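Noise from the bar downstairs, anyone else on Collado?

stornlow_sal
29 November 2018
Hi neighbors! We live right over the Clarer, and the bass goes till two most nights. I've filed 151 complaints (yes, I keep a list). My kitchen, where I hear it worst:

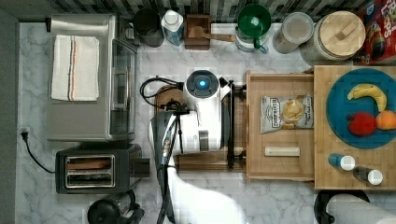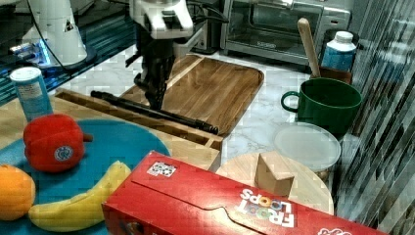
Kitchen counter first, then the cutting board

fidura_fan
Oh Sal, I do feel for you, but 151? It was a bar long before we all moved in, and they're sweet people.

stornlow_sal
They are sweet! I'd just love to sleep.

pk400
With Sal on this one. Ask them to move the speakers.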